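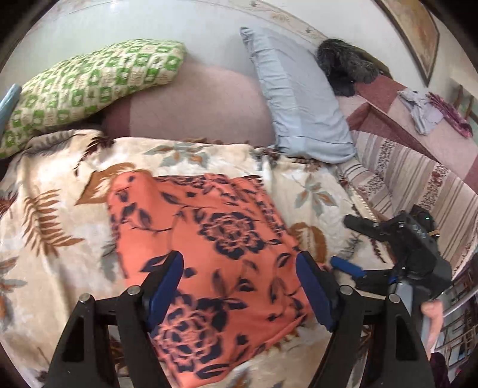 The linen closet at Tamsin Ruddock's house in Nonstead is 12 inches deep and holds everything her family sleeps on. It used to hold less. Towels came out in an avalanche, pillowcases went missing for months, and the guest sheets lived in a suitcase.

What changed was the folding, and she learned it on top of the bed.

"A bed is the biggest table you own," Ruddock says. She smooths the blanket with her forearm, puts one piece down at a time and finishes it before she picks up the next. Small cloths go first - scarves, pillowcases, napkins - and sheets go last.

Printed fabric is easier than plain, in her view. A big flower gives you something to line up with, and if a rose ends up crooked you know the fold is off. Slippery cloth is another matter. She folds it in half, presses out the air, and folds in thirds from the short side. Anything with a sheen gets rolled after that, or it slides off the stack.

Bevan Maihi ran the laundry at the Sheehan, a small hotel outside town, for 11 years. His crew folded 600 pieces on a busy day in November, when the hunting parties came through. He still doesn't iron at home.

"Pull the corners, then use your palms," he says. "Most wrinkles are from sitting in a basket."

Maihi disagrees with Ruddock about the bed. He thinks a soft surface makes for soft folds, and he works on a door laid over two sawhorses in the garage. She has tried it and says her back felt better but her sheets looked the same.

They do agree on storage. Stacks should be no taller than your hand is long, with the folded edge facing out. Blankets go on the bottom shelf. Ruddock keeps each sheet set inside one of its own pillowcases, and writes the bed size on a paper tag tied on with string.

The tags need replacing every spring. She uses the backs of old seed packets.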